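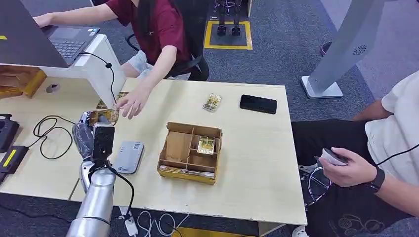 Part 2: Sorting your cards into the divided box

7 min read

By now you should have your Sketex box folded, its partitions slotted together, and a table to work at. If the partitions still wobble, go back to Part 1 and press each one down until it sits level with its neighbours. It's worth the extra minute, I promise, as a loose divider will lean the moment you put anything against it and you'll be straightening it all evening.

This part takes you through filling the box for the first time. Most people sit down to it after supper with a cup of tea, and that's a lovely way to do it, so long as the tea lives on a different table (see the caution below). Set aside an hour or so for a small collection. If you've inherited a shoebox from an uncle, as Karthikeyan Varma did when he helped us try out this guide, you may want to spread it over a few evenings, and there's no harm in that at all.

Before you start

You will need:

– the divided box
– your cards, both loose and in packages
– clear sleeves or small clear packages for anything you'd like to protect
– a soft, dry cloth
– a pencil and some paper strips for labels

CAUTION: Keep drinks, food and hand cream away from the table. Cardboard soaks up a spill very quickly, and a compartment that has swollen will never quite hold its shape again.

CAUTION: If you share the table with a laptop, chargers or a phone, push the cables over to one side before you bring out the cards. A cord that catches on a sleeve can drag a whole row with it. Chargers can also get warm in use, so don't rest cards on top of them.

Setting out

1. Wipe the table with the dry cloth and let any dust settle. Run your palm across the surface, too, to feel for crumbs.

2. Place the box near the middle of the table, with the long front compartment facing you. You should be able to reach every compartment without standing up or leaning your sleeve in the cards.

3. Leave a clear space to the left of the box if you're right-handed, or to the right if you're left-handed. This will be your waiting area for anything you haven't decided on yet.

4. Wash your hands and dry them properly, between the fingers as well.

Sorting the flat cards

5. Take your loose printed cards and turn them all the same way up. Don't worry about order yet.

6. Lay them flat in the front compartment, a few at a time, with the coloured edges lined up. Flat is best for cards without a sleeve. Standing them up looks very smart in the shop, but they tend to bow over a humid summer.

7. Stop when the stack is still comfortably below the top of the partition. If you find yourself pressing down to make the last few fit, take them out again and start a second stack somewhere else.

NOTE: Pavithra Reddy, who tested the very first box for us, likes to put a strip of paper between sets with the name pencilled at one end. It's a nice habit if you trade often. Use pencil and never a felt pen, which can mark the card underneath.

Placing the gold cards

The gold-coloured cards are the ones people fuss over, and fair enough. They show fingerprints more readily than the printed ones and they scratch if they rub together, so each should stay in its own clear package from start to finish.

8. Pick up one package by its edges. Try not to pinch the middle, where the face of the card is.

9. Look it over for a split seam or a bent corner. A damaged package should be swapped before it goes in the box. Lay the card on the cloth while you get a fresh one ready – never face down on the bare table.

10. Lower the package into one of the right-hand compartments. Let it go gently when it touches the bottom. Dropping it in from above is the most common cause of dinged corners, and it's such a shame when it happens to a favourite.

11. Repeat with the others. We suggest no more than 3 packages to a compartment, with a little room left for your fingertips.

If two of you are working together, agree on how you'll pass things across. The person receiving should have hold of the edge before the other lets go. Frans Verhoeven and his granddaughter say "got it" aloud each time, and they've carried on doing so long after they needed to.

Checking and putting away

12. Look over the table before you close up. Clear packages are easy to miss on a pale surface, so check beside the box and under any phone or paper.

13. Lift the box with both hands, supporting the base. Please don't carry it by the partitions!

14. Store it on a shelf out of direct sun. A bedroom cupboard is fine; a garage or basement usually isn't, particularly in February if yours gets damp.

If something isn't right

A partition keeps popping up: take the cards out of the compartments on both sides, reseat the partition, and refill from the centre outward.

The packages slip down and lie flat: fold a spare strip of card and tuck it behind them as a backrest.

The box feels too heavy to lift with ease: split the collection over 2 boxes. Part 3 covers stacking them and labelling the ends.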